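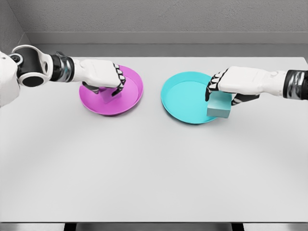
*Slide 1: matching colors, magenta and turquoise plates*

**Picking ink colors for folded note cards**
Craft night talk, 7th April

Welcome, housekeeping, then straight in. Sample cards go around from the left side of the room. Ask people to pass them by the edges.

**Start with the paper**

- Choose the card base first, then the ink. Most of us do it backwards.
- Hold up the cream base and the bright white base with the same blue on each. Give it a minute. Let them say which one they like.
- Dye ink soaks in and dries fast. Pigment ink sits on top – leave it alone until the end of the evening.

**Two colors and a neutral**

- Brayan Cusi's leaf card: green, rust, gray for the greeting. Pass it around.
- My own version with 4 colors. It was too busy and I still have most of the batch.
- Yurani asked last time about embossing powder. Clear powder over colored ink darkens it a little. Test on a scrap.

**Demo**

- Stamp the outline, then the fill, then the greeting.
- Use the Prultow block for the greeting, as the grid lines help keep it straight.
- Second impression without re-inking gives the paler leaf. Do this one slowly.

**If there is time**

- Cleaning stamps between colors: damp cloth, no scrubbing.
- Storing pads flat.

**Before they leave**

- Octavio has the sign-up sheet for the August envelope class. We need three more names.
- Scrap box is by the door. Take what you want.
- Blocks back to me, please – two went home last time.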